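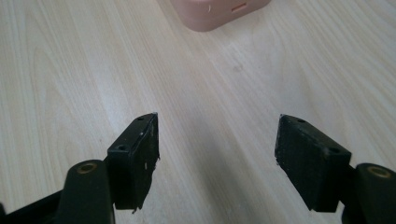 The Lolley is the largest dining table in the Feratthorpe range and the one we sell most often to people replacing something they have had for years. It seats six with room for serving dishes, or eight if everyone gets along. The top is finished in a pale blonde tone with a subtle sheen, and the grain runs in long, soft streaks that open out into arched patterns in places. Grain varies from one table to the next, so yours will have its own layout.

Item number: 1502
Range: Feratthorpe
Maker: Gemham
Legs: square, fitted with 4 bolts each, hex key in the box
Assembly: two people, under an hour

Care
Wipe with a damp cloth and dry it off. Use mats under hot pans. Avoid spray polish – it builds up and leaves the surface streaky. Felt pads are supplied for the feet and should be checked every few months on a hard floor.

Matching pieces
The Duggan bench (item 1649) is made to slide under the long side of the Lolley. It is sold separately and comes in the same finish. Chairs are not part of this range.

Delivery
Tables ship flat in two cartons. Allow 3 weeks, or longer for orders placed in December. The driver will bring both cartons to a ground-floor room. Stairs are extra – please tell us when you order.

For finish samples or questions about fit, ask for Lâm Doãn in the showroom.

Page updated 8 Mar 2019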